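# Group visit to the Dastotico open day: what should we expect?

Our society has been offered places at the Dastotico open day in January, at the Urnia site.

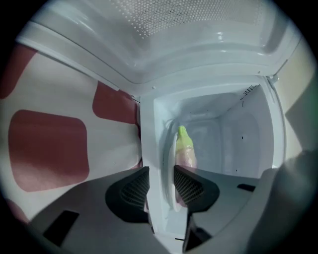 I am responsible for a party of 8 and should be grateful for advice on two matters. May visitors handle the equipment, and is the kitchen demonstration suitable for members with no technical background?

Posted by Suva, 1/28/23

**Norbert Juhász**

I attended last year with a school party. The kitchen demonstration is given in plain language and questions are welcome throughout. Visitors may hold the hand-held gripper under supervision – the staff ask that fingers be kept clear of the pads. Groups of more than ten must book separately. Please quote your booking number in all correspondence; ours was 1588.

**Kennedy**

It was fine when we went. Take the 91 bus, parking is poor.

**R. Okell**

I would add that the microwave work takes place in a small room, and parties are admitted in turn. Members who cannot stand for long should request a chair in advance.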